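The Night Shift at Unstead

I'd been at Unstead three weeks when the hand got me. Only my sleeve, I should say straight away, because my mum still tells people I nearly lost an arm.

It was a Lirano, the kind you hold yourself, two thick green fingers on the end and a trigger under your palm. You did the job with it, over and over, and the big arms upstairs were supposed to learn from what you'd done. Paper was my lot. Pick up a sheet, put down a sheet, smooth it flat. I'd done 1,037 by then and I dreamt about paper most nights (boring dreams, as you'd imagine).

Shona Mackay had the bay next to mine and she was miles ahead, 1,911 and not a crease in any of them. She sang while she worked. I talked to the paper, which was worse.
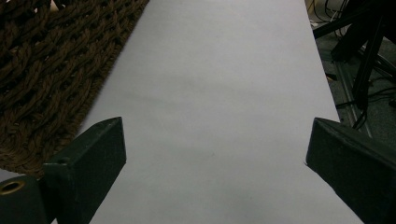
Anyway, that night the fingers started lagging. I'd let go of the trigger and they'd think about it, and then open. Half a second, maybe less. I told myself it was me being tired. You get used to a thing being slightly wrong, don't you? By two in the morning I was letting go early to make up for it, and I was quite proud of how clever that was.

Then I reached across with my free hand to straighten a corner, and the fingers shut. I wasn't anywhere near the trigger. They took hold of my cuff and kept squeezing, and I could hear the motor going up and up like a kettle.

"Shona," I said, very politely. I've no idea why I was polite.

She took one look and went for the red button on the wall. Nothing! The light on the button went out, so it knew it had been pressed, and the fingers carried on. She hit it again and then she got down on her knees and yanked the plug, and it still didn't let go, but at least it stopped squeezing. We cut my cuff off with the kitchen scissors. It was a good shirt, too.

Chaltu Gudeta came down from upstairs in her coat and went through the log line by line while I drank somebody else's tea. There were 17 late releases on it, all mine, all before midnight.

"Did you feel these?" she said.

I said I might have done.

She didn't shout. She unscrewed the button and showed us the wire behind it, which ran along the skirting to bay four, where there hadn't been a machine since July. Shona laughed until she had to sit down. I went and looked at bay four, just the bare socket and a square of cleaner floor, and I felt a bit sick.

Chaltu put tape across my bay and wrote "do not use" on it, then went along and did Shona's as well.

"What about upstairs?" I said. "They've been learning off me all night."

She stopped with the tape in her hand, and then she ran for the stairs.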